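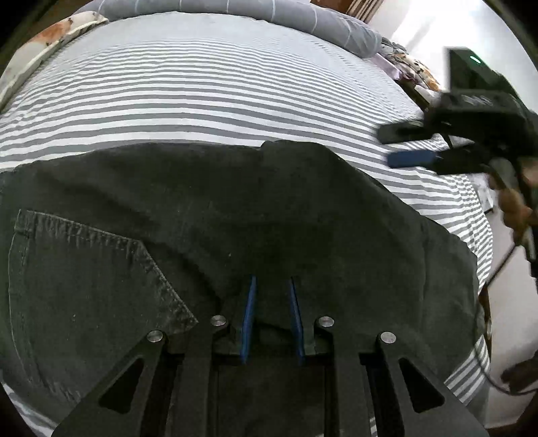 Flostoldale Comparison

The Flostoldale comparison is a test of hand-held grippers used for recording household manipulation tasks. It was prepared by Cempaka Tjoa and Hnat Sirko at the Flostoldale laboratory, and its written report is dated July 25, 2020. The comparison covers two designs, the Viletti and the Prelska, and examines how well each of them works on soft objects, mainly clothing and bed linen. It is known mostly for its "fold entry" test, which several later groups took over with small changes.

Background

A hand-held gripper is moved by a person and not by a robot arm. The operator closes the fingers with a trigger, and a camera fixed to the tool records what the fingers meet. The recordings are later used to train a controller for an arm that carries the same fingers. For this method the fingers of the tool and the fingers of the arm must be equal in shape and in softness, or the controller learns movements which the arm cannot repeat.

Before the comparison, the laboratory used one gripper only, and the tasks were done with cups, boxes and other hard things. Sirko had built the first frame for this purpose. When the work was extended to cloth in November of the year before, the old fingers were found to slide over thick fabric without lifting it. Tjoa proposed to test a second design at the same time as the repaired first one, so that the laboratory would not have to decide from memory.

Designs

The Viletti gripper moves its fingers on parallel rails. The fingers remain parallel to each other during the whole closing movement, and the distance between them can be read directly from the position of the slide. The design is heavy at the front, and the operators reported a tired wrist after long sessions.

The Prelska gripper closes with a curved movement, in which the fingertips go slightly forward before they meet. It is lighter. The forward movement helps when the fingertips must go under a loose edge, but it makes the final position harder to predict, and the controller needs a correction table for it.

Both designs accept the same soft finger pads. The pads were cast in one mold by the supplier Mạc, so that a difference in the results would come from the mechanism and not from the rubber. The report regrets that the hardness of the pads was not measured again at the end of the work.

Method

The tests were made on a bed, which gives a soft support. This choice was discussed at length in the report. On a table, the fingertips press the cloth against a hard surface and the fabric rises between them quite easily. On a mattress the support goes down together with the cloth, and a part of the closing force is lost. Tjoa considered the bed the more honest test, while Sirko wanted to keep the table as a reference. In the end the table was used for calibration only.

Four kinds of item were handled: trousers of heavy denim, a cotton shirt, a pillowcase and a knitted sweater. Every item was laid flat before each trial. The operator then carried out one of the following tasks.

Fold entry. The fingers come down open on flat fabric, close, and must hold a small fold. A trial is counted as good when the fold stays between the fingers during a lift to the height of a hand.

Edge pick. The fingers take one layer at a hem or at a waistband, and leave the second layer lying.

Two-hand fold. One gripper holds the fabric in its place, and the other brings the opposite side over it. Both operators found this the most difficult task to repeat in the same way, as the speed of the second hand changed from person to person.

The complete set contains 999 trials. One more had been planned, but the recording was damaged and the authors decided not to replace it.

Results

In fold entry on denim, the Viletti gave the better result. Its parallel closing pushed the fabric together from both sides, and the fold came up straight. The Prelska often took a fold which was higher on one side, and this fold opened during the lift. Places with double stitching, such as the border of a back pocket, were difficult for both designs. The pads met a stiff line there and closed above it.

In edge pick the order was the opposite. The Prelska went under the hem in most trials, and the Viletti frequently took two layers together. On the knitted sweater neither design could be called reliable.

For the two-hand fold the report gives no winner. It notes that cables were a larger source of failure than the fingers. In seven trials a cable pulled on the item or on the sheet, and these trials were marked separately in the tables. A clip at the operator's elbow was added later and is described in an appendix.

Camera placement

A smaller part of the report treats the cameras. A wide lens was mounted close to the fingers, and a narrow lens was tried at a greater distance behind them. The wide lens bends straight lines near the border of the picture, but it keeps the other hand in view for longer, and this is useful in tasks with two grippers. The narrow lens gave a cleaner view of the fingertips. It lost the second gripper as soon as the hands moved apart. The wide lens was kept for all trials in the main tables.

Fast movement caused blur with both lenses. A shorter exposure reduced it in bright rooms, while in rooms with weak light the recordings became too dark to use.

Reception and later use

The laboratory continued with the Viletti mechanism and changed the shape of its fingertips, making them thinner at the front in order to improve edge pick. The report does not contain results for this version.

Critics of the comparison have pointed out that the same two persons designed the tests and operated the tools. Sirko answered that the operators had different habits and that the tables show them separately. The question of how much training an operator should have before the first counted trial was left open.

See also

Cloth manipulation
Parallel gripper
Wrist-mounted camera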